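**Trolava Two-Arm Recording Station**

The Trolava is a bench-mounted pair of arms for recording manipulation examples. An operator drives both arms by hand from the leader side, and each attempt is saved as one episode with video, joint positions and gripper opening on a shared clock.

**What ships**

- 2 arms with parallel grippers
- Head camera and mount
- Leader handles and foot pedal
- Irine recording software, one seat

**Recording**

Press the pedal to start an episode and press it again to end it. A long press throws the episode out. Video is stored at 30 frames per second. Irine asks for a task name once per session and adds it to every file — change it before you change the task, or you will be renaming folders later.

Small desk objects make a good first set. Pens, markers and a cup give you reaching, gripping and work with both grippers close together. Our starter task list has 74 entries, sorted by whether they need one arm or both. 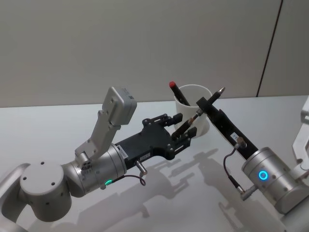 Beverley Goodall wrote to us that her operators got cleaner episodes once they stopped correcting every slip and threw the bad takes out with the pedal. She would still like a way to mark an episode as doubtful and keep it.

Marking is planned for Irine 3. Spare gripper fingers are ordered through Garside.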